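Furnoser two-finger gripper, review after 128 hours

I bought the Furnoser in July to open and close cabinet doors in a wear test. It replaced a Pustard that had run out of spare parts. Setup took 3 hours, most of it spent on the wrist adapter. The force readings were steady and the software didn't crash.

The fault showed up on the second door panel. The gripper reported contact and stopped closing, but the arm kept pushing. I hit the stop button by hand. Two more runs went the same way.

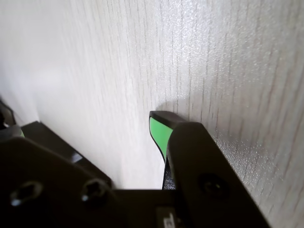
Furnoser's contact signal is the weak point of this product. It comes from finger motor current, so it only knows about loads that push the fingers open or shut. With a fingertip upright and its tip against a pale wood-grain panel, the load runs down the stem into the base and the motor barely sees it. The green pad faces sideways and doesn't help either.

Cristóvão Cordeiro at Neves, the dealer, sent new firmware. It fixed the false "closed" report — the arm still didn't stop. I now use the arm's own force limit and ignore the gripper's signal near flat surfaces.

Good grip, solid links, poor manual. The safety page is two paragraphs and skips end-on contact. I'd buy it for picking parts from a bin. For doors I'd look at the Pleston first.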